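工单标题:开放日演示,手持夹爪抓小包装零食时打滑、压碎
提交人:Latifa Erraji(Corkovcombe 现场组)
处理人:Radymyr Holovko
抄送:Asmaa Tawfik、Lahcen El Idrissi
优先级:高(星期日有参观)
状态:已解决,留一项观察

一、问题描述(Latifa)

您好。先说明一下,中文不是我的母语,如果有写得不清楚的地方,请直接问我,我会再写一遍。

星期日我们要接待 Kikmont 的客人,演示内容是用手持夹爪整理零食,把小包装一个一个放进篮子。今天下午我和 Asmaa 做了第一次排练,遇到下面的情况:

1. 夹爪闭合以后,包装膜在指垫上滑动,饼干慢慢转歪,有时候掉下来。
2. 如果我握得更用力,饼干不掉了,但是里面碎了。客人站得很近,声音可以听见。
3. 软的包装没有这个问题。薄的、硬的饼干最严重。

我已经试过的办法:重新启动记录软件;换另一只手操作;把指垫用干布擦一遍。擦了以后好一点,十几分钟以后又和以前一样。

二、第一次回复(Radymyr)

谢谢,写得很清楚。请补充三个信息:手柄行程限位现在设在多少?指垫是原来的还是换过的?夹的时候,手指压在饼干的平面上,还是压在两条侧边上?

另外请不要再用力握。手柄没有坏,但是连杆的螺丝如果一直受力,会慢慢松。

三、补充信息(Latifa)

限位是 100,就是没有限制。指垫是上个月 Lahcen 换过的。夹的位置我以前没有注意,看了录像才知道,大部分是夹两条侧边,因为这样客人可以看见整块饼干的正面,比较好看。

排练的地方铺了一条绗缝的粉色罩子,比较软,所以东西放在上面会陷下去一点,手指从下面进去不太容易。我不知道这个有没有关系,还是写在这里。
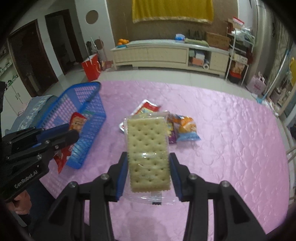
Asmaa 的意见是,演示的时候正面朝客人很重要,希望不要改成夹平面。我同意她,但是如果技术上不可以,我们可以换一种零食。

四、分析(Radymyr)

不用换零食。我看有两个原因,要分开处理。

第一是限位。没有限位的时候,操作的人只能靠手感,紧张的时候一定会握得太多。夹侧边的时候,力全部在饼干的窄边上,所以容易碎。

第二是指垫。Lahcen 确认他换垫子的时候用了 Stusex 的清洁液,瓶子上写要等它完全挥发,他当时赶时间,没有等。我猜指垫表面留了一层很薄的东西。用干布擦只能擦掉一部分,这和您说的“好一点,然后又一样”是符合的。

软的罩子也有一点影响。手指进去得不够深,就只夹住包装的边,膜在里面会动。

请按这个顺序做:

1. 用温水和没有香味的肥皂洗指垫,不要用酒精。洗完放着自然干,不要用吹风机。
2. 指垫装回去以后,用手指推一下,确认没有翘起来的角。
3. 检查连杆上的轴螺丝。用手转不动就可以,不要再加力。
4. 手柄全部松开,两个手指中间先放一块饼干,慢慢闭合,到饼干刚刚不掉的位置,把限位锁在那里。两个夹爪要分别做。
5. 夹的时候先把饼干立起来,再让手指到侧边中间的高度,不要夹上面的封口。

做完以后每个夹爪连续夹 100 次,记录掉落和碎裂。

五、测试结果(Asmaa 记录)

我来写这一部分,Latifa 在操作。我们轮流休息,手比较累。

第一个夹爪:100 次,掉落 2 次,没有碎。两次掉落都是开始的时候,Latifa 说她那时候还夹在封口上。
第二个夹爪:100 次,没有掉落,碎 2 次。我们把限位再放松一小格,又夹了几块,没有再碎。
一共 200 次。碎的饼干我们吃了,请不要从预算里扣。

有一个小问题:包装膜反光,站在窗户那边的人看不清楚饼干。我们准备把窗帘拉上一半。

六、关于参观当天(Lahcen)

指垫的事情是我的责任,对不起。备用的一套我已经洗好,放在写着 Ezzat 的那个盒子里,和内六角扳手在一起。

客人如果想自己试,请先给他们软的包装,饼干留给熟练的人。手柄大概有客人会握到底,有限位就没有关系。上次开放日有一位客人问能不能夹鸡蛋,Loubna Abdel Rahman 答应了下次给他看。我建议这次先不要。

七、处理结论(Radymyr)

原因:指垫表面有清洁液残留,手柄没有设限位。
处理:清洗指垫,两个夹爪分别设限位,夹持位置改到侧边中间。
观察项:第二个夹爪的限位旋钮有一点松,演示前请再看一次。如果锁不住,用备用的。

演示以后我会把工单关掉。Latifa,当天早上请再夹几块试一下,结果写在下面就可以,不需要打电话。

八、更新(Latifa,星期日,早上)

夹了十块,都很好。旋钮没有动。窗帘已经拉了。Loubna 问鸡蛋放在哪里,我让她去问 Lahcen。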